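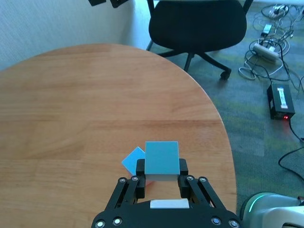 2 min read

Can a council vote be reopened once the meeting has closed?

Our district council voted on Thursday to approve the Clusik bypass grant by a majority of 2. One member says she was marked as against when she voted for. The draft minutes follow the clerk's sheet. Is there a way to force a recount, or does the result stand? The petition against the scheme has 2,619 signatures, if that matters.
Posted by Lonero

The result stands for now. A recorded vote is normally challenged before the chair moves to the next item. After that you are correcting the minutes — a separate process. She should write to the clerk before the next meeting and ask for the correction to be moved as an amendment. It can only deal with accuracy, so the merits of the grant can't be debated again. Moving one vote to the "for" side widens the majority to 4, so the decision is unaffected. Check standing orders for the rescission rule. Ours is number 13, yours may differ.
Posted by Fotance

petition makes no difference to the count. some councils have to debate one over a certain size, look on their website
Posted by Grgić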